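4. Changing the liner in the lidded bin

The small bin is emptied at the end of each day, before the floor is mopped. Use the liners marked Brirow, size 20. Larger bags bunch under the lid and keep it from closing.

1. Move the bin away from the cabinet so you can walk all the way around it.
2. Clear the cabinet top. Tools go back on the shelf rack and small parts go in the drawer tray.
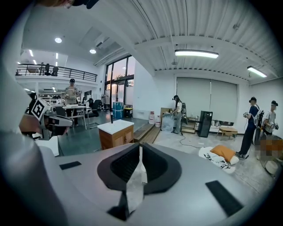 3. Set the bin on open floor with the lid closed and the tab facing you.
4. Lift the lid by the tab. Do not pull on the rim — it can crack.
5. Gather the old liner at the neck, tie it, and lift it straight up.

Note: If the liner has leaked, wipe the inside with a damp cloth and let it dry.

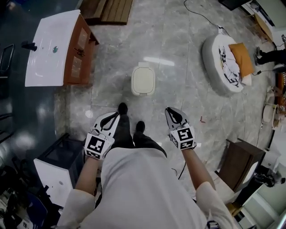 6. Open the new liner and push it down into the corners. Fold 2 inches over the rim all the way around.
7. Close the lid and press until it sits flat.

Caution: Do not put batteries, blades, or solvent rags in this bin. Ask Kazue Miyazaki for the correct container.

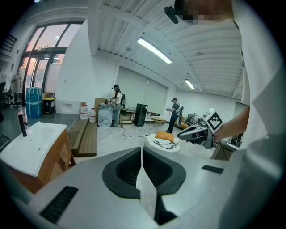

Tied bags go out the same evening. Carry them by the neck and keep them off the floor. General trash goes in the black bin with the yellow lid, near the big window. Leave enough room for that lid to close, and tell Jacinto Cortés when the bin is full.

Last updated: February 13, 2025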